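Search this site
Enter keywords
Search

Sterkard Community Fund
Progress report: Jarnano Street Breakfast and After-School Tuck Program
Submitted Sunday, April 2, 2023
Prepared by Luzius Plattner, program coordinator

Where we are

The last report ended with me promising that the fridge would be running by January. It was running by January. It was also running very loudly, in a hallway, beside the room where the school does its quiet reading, and it has since been moved to the old cloakroom at a cost of $386, most of which went on a power outlet. The receipt is attached. I have coloured in the relevant line.

Attendance first, as your template asks for it first. We have 109 children signed up, against the 90 in our application. Breakfast is busiest on cold mornings and close to deserted on the day the school band rehearses, when everyone is apparently too nervous or too full of scales to eat. We served 2,830 breakfasts over the term. A breakfast, for these purposes, is anything on a plate with a spoon or a knife involved. Apples taken on the run are not included, though we give out plenty.

Food buying

Our main supplier is still Skolance, who deliver on time and substitute freely. We ordered rolled oats and got quick oats. We ordered quick oats, having got used to them, and got rolled. The bread is good and nobody has complained about it except one parent who bakes. Milk has gone up twice since the application was written and I would ask you to look kindly on line six of the budget.

We have also opened an account with Tjoa, the grocer on the corner, for the after-school table. Their prices are a little higher, but they are a two-minute walk away and will take back anything unopened. That has already saved us from a serious overcommitment to pears.

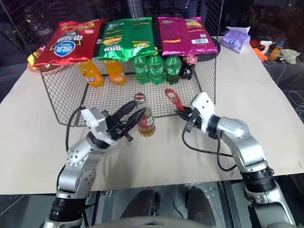

The after-school table is the part of the program that gets argued over. Your assessor wrote in the margin of our first report, "Is this all fruit?" and the answer was yes, and the children had asked much the same question in a different tone. We now allow one packaged item a week, picked by a show of hands from a short list. Big shiny bags like the red, green and magenta ones up on the wire rack get the most hands by a wide margin, and the crackers I put forward every week have yet to win. One bag is tipped into bowls and shared, which keeps the cost down and makes the portions modest, or stingy, depending on whose bowl it is. Parents were sent a note and an ingredients form, and we keep a plain rice cake option for the children who need it.

What went wrong

The toaster. We bought a four-slot model meant for a household, and it behaved like one, giving up in the third week. Its replacement is a conveyor toaster bought second-hand for $157, and it has two settings, warm and charcoal. The older kids have worked out a method involving a ruler, which I have asked them to stop.

The sign-in sheet was also a failure. It has been replaced with a box of name tags that children move from one hook board to the other. Several tags have been decorated past the point of being readable, but we know who they belong to.

Next term

We plan to open fifteen minutes earlier and to start a cooking session for the senior class, beginning with scrambled eggs. We would like to move $200 from printing to equipment for this purpose, and the request form is in the same envelope. The spending table follows on a separate sheet, along with the food safety certificate, which was renewed on the second try after we found the thermometer.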